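Last updated: 12/25/24

We use cookies to keep your basket working and to remember what you looked at. Carry on browsing if you're happy with that, or change your settings at any time.

PLUSGATE OPENS ITS BEAD BRACELET GIFT BOXES TO EVERYONE

For release straight away

Hello from Irnley! I run Plusgate, which is a very small business selling beads and bead bracelets, and I've got some news I've been itching to share. Our boxed rudraksha bracelets, which until now you could only get by coming to see me at a market, are going on general sale through the Plusgate shop. You pick the bracelet, I box it up and off it goes in the post.

If you haven't met rudraksha before, they're dried seeds, brown and wrinkly, and each one has its own lumps and ridges. People wear them for prayer and meditation, and plenty of others wear them just because they like the look and feel (I'm a bit of both, depending on the day). I started with a single tray of them in July and sold the lot in an afternoon, which gave me a fright and then a very happy drive home.

The first run is 514 bracelets. I'd have liked a rounder number but that's how many I could make from the beads I was pleased with, and I'm fussy. I sort them all by hand on the table at home before any stringing happens, putting like with like so that a bracelet sits nicely on the wrist. Anything cracked goes in a jar. It's a big jar by now.

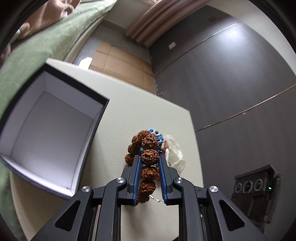

The range comes in two sizes of bead. The Bakik is the chunky one, big rough beads that you really notice when you're wearing them, and it has been the favourite at markets by a long way. The Lam has smaller beads and suits a slimmer wrist, or anyone who types all day and doesn't want to be clonking against the desk! Both can be ordered with a little tassel or without, so please say which when you order, as I can't add one once it's sealed up.

Boxes took me longer than the bracelets, if you can believe it. I tried little cloth bags first and they looked lovely on the stall, but in the post they arrived as a sort of squashed bun. So it's a proper stiff box now, with tissue on request and room for a handwritten card. Tell me what you'd like on the card and I'll write it out as neatly as I can manage (keep it under 30 words, please, my hand gets tired).

A few people have asked about looking after them. Keep them away from perfume and washing-up, take them off before a swim, and give them a gentle brush with a soft dry toothbrush every so often. A tiny dab of oil now and then does the beads good. If the string goes, send the whole thing back and I'll restring it for the price of the postage.

Over 700 people have already put their names down to hear when the boxes are ready, so I do expect the Bakik to go quickly. A second batch is planned and I'm hoping to stretch to 1000 for that one, provided I can find enough beads I like and enough evenings to string them.

Shops that would like to stock the boxes are very welcome to get in touch through the trade page on our site. I can send a sample of each size, and I'm happy to talk about them for as long as you'll let me.

ENDS

Get Plusgate news by email! Pop your address in the box to join our newsletter. You can unsubscribe whenever you like.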